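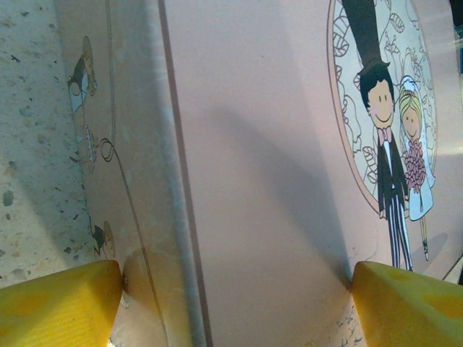
Starting line bias at a small dinghy club: project report

Submitted 18/05/2020

1. Background

Jallcombe Sailing Club races on a reservoir with high ground on its western side. Most of the fleet is made up of two-person dinghies, with a few single-handers that start with them. Racing runs through the winter, and the series used for this project ended in December.

Members of the club often say that the pin end of the line is the better place to start. The aim of the project was to find out if the results supported this, and to see how far the position of a boat at the start affected its place at the first mark.

2. Method

I recorded 20 starts over the series. All of them were on the normal club line, which is set between the hut on the east bank and an outer buoy known as the Nitton mark. The line was 50 metres long when measured along the water with a marked rope. It was not moved between races, but the first mark was placed by the race officer each time to suit the wind.

For each start I wrote down the wind direction at the hut, using a hand compass and the flag on the roof, at the five-minute signal and again at the start. I then noted which boats crossed in the third of the line nearest the pin, which in the middle third and which in the third nearest the hut. Their order at the first mark was taken from the race officer's sheet.

Boats that were over early and went back were left out. So were boats that started more than 20 seconds late, as they were sailing in clear water behind the others and could pick their own route.

The line was called biased if one end was at least 5 degrees closer to the wind than the other. Anything less was treated as square, as I could not read the compass well enough to be sure of a smaller angle.

3. Results

The pin was the favoured end in just under half of the starts. The line was square in most of the rest, and the hut end was favoured in only a few, all of them in a north-easterly.

When the pin was favoured, boats starting there usually reached the first mark ahead of those from the middle. The gain was clearest in a steady breeze. In light wind it often disappeared, and in 2 races the leader at the first mark had started close to the hut and gone right early.

On a square line, most boats still went for the pin. This led to crowding, and several boats had to tack away behind the fleet soon after the start. The middle third did best in these races.

4. Discussion

The results partly support what members say. The pin is a good place to start in the usual westerly, but the habit of going there carries over to days when there is nothing to gain from it.

The wind bends as it comes off the high ground, and this may matter more than the line itself. A reading at the hut does not show what is happening at the first mark. A second reading from a boat near the mark would have helped, but the safety boat was needed elsewhere.

The skill of the crews was not allowed for. Two of the stronger crews nearly always started at the pin, so some of the advantage shown there is probably theirs. Comparing each boat with its own average result would be a fairer test.

5. Further work

The same records could be kept with the outer mark moved a short way downwind, to see if the fleet spreads out. I would also like to repeat the work in summer, when the wind is lighter and more boats take part.

Contact the project pages | Copyright remains with the author | Back to top

This site uses cookies to remember your settings. Accept | Manage cookies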